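Deridwood Work Units: Frequently Asked Questions

Last updated Jun 1, 2020

Renting a unit

What kinds of units are there?
Deridwood has 16 units on one floor. The smallest are meant for one person with a desk and some shelving. The largest is 1,143 square feet and has its own loading door. Floor plans are posted at the office, Room 102, and can be emailed on request.

How long is a lease?
Leases run month to month or for one year. The yearly rate is lower. A month-to-month tenant can switch to a yearly lease at any time, and the new rate starts with the next bill.

How much is the deposit?
One month of rent for a yearly lease and two months for month to month. Deposits are returned by check after the final walk-through, less the cost of any repairs.

Can I share a unit?
You can share with one other business. Both names go on the lease and both parties are responsible for the full rent. Ask Halyna Koval in the office for the joint application.

What can I change inside my unit?
You may paint the walls, put up shelves and bring in your own tables and lighting. Anything attached to the floor or ceiling needs written approval first. Coverings on tables and floors are up to you, but tape and adhesive residue must be cleaned off the floor before you leave.
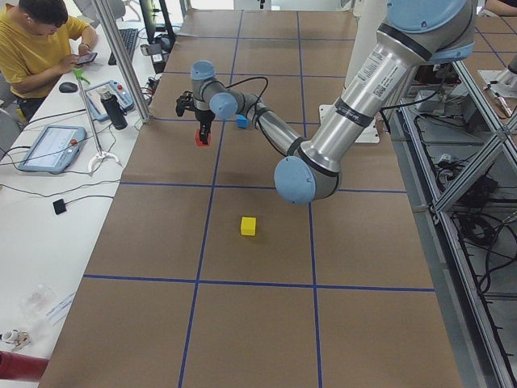 Long worktable covered in brown paper and marked off with blue tape.

Are the units furnished?
They come empty apart from a utility sink in the larger ones. Used tables and chairs left by past tenants are sometimes offered for sale on the board outside the office.

Power, heat and internet

Is electricity included?
Normal use is included. Each unit has its own meter, and use over the monthly allowance is billed at cost. The allowance for your unit is printed on the second page of your lease.

Who controls the heat?
Each unit has a thermostat. The hallway and restrooms are on a separate system. If your unit is not heating, call Arturo Testa at the maintenance desk before you call an outside contractor. We do not pay for outside service calls we did not approve.

Is there internet?
Shared wireless covers all units and the kitchen. If you need a wired line, you can order one from your own provider. The installer has to check in at the office and will need access to the utility closet, which is kept locked.

Access and deliveries

What hours can I use my unit?
Tenants have access day and night with a key card. Visitors can come in on their own during office hours. After that, you have to meet them at the front door.

I lost my key card. What do I do?
Tell the office right away so the card can be turned off. The first replacement is free. After that there is a charge, added to your next bill.
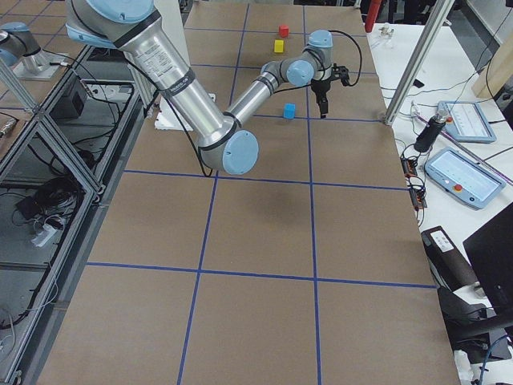

Where do deliveries go?
Small packages are left on the shelves in the mail room. Freight goes to the loading door on the Flurna Street side, and the tenant has to be there to sign for it. Have the unit number written on every box.

Is there parking?
The lot behind the building is open to tenants and visitors. Spaces are not assigned. Overnight parking needs a permit, and trailers are not allowed.

Noise and waste

Are there quiet hours?
Power tools and loud music have to stop at 9 p.m. If a neighbor is a problem, write to Csaba Medve at the office and include the date and time.

What can go in the dumpster?
Regular trash and flattened boxes. Paint, solvents, batteries and scrap metal have to be taken off site by the tenant.

Moving out

How much notice do I have to give?
Thirty days, in writing. Email is fine. Your notice starts on the day the office receives it.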